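Food & Drink | Home Life

The Return of the Refillable Cup

14/01/2018

Brirkstead has one main street, two bakeries and a coffee counter called Rukano that opens at six. On a cold morning the line reaches the door, and a good part of it is holding cups brought from home.

The counter started taking customers' own cups two years ago, at a small discount. At first it was a handful of regulars. By last September the shop was filling 400 of them a week, and it had cut its order of paper cups enough to free up a shelf in the back room.

Metal cups are an old idea. Farm kitchens kept enamel mugs for decades, and camping stores have sold steel ones for as long as most people can remember. What changed is the double wall. Two layers of steel with a vacuum between them slow the loss of heat, and the outside stays comfortable to hold. For years that construction was used mostly in tall bottles with screw caps. Then makers put it into shapes that fit a car's cup holder, and people who had never owned a thermos bought one.
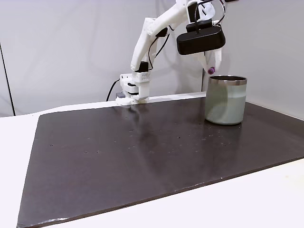

Color helped too. The early cups came in bare steel or black. Stiltimow, a kitchen store across the street from Rukano, now carries 40 finishes, and the muted ones sell best. Powder coating holds up better than paint, though it will chip if the cup is dropped on concrete often enough.

Care is simple but often skipped. The lid is the problem. Coffee oils collect under the gasket, and a cup that smells stale usually has a clean body and a dirty seal. Pull the gasket out once a week, wash it in warm soapy water and let it dry before putting it back. For stains inside, a spoonful of baking soda and hot water left overnight does the job. Bleach can pit the steel.

Not every shop is sold on the habit. Munasinghe, the larger of the two bakeries, accepts outside cups only before nine, when the counter is quiet. Odd sizes slow down the pour, and some cups don't fit under the machine.

Rukano solved that by brewing into a pitcher first. It adds a few seconds to each order. The line still moves.

12 comments | 87 shares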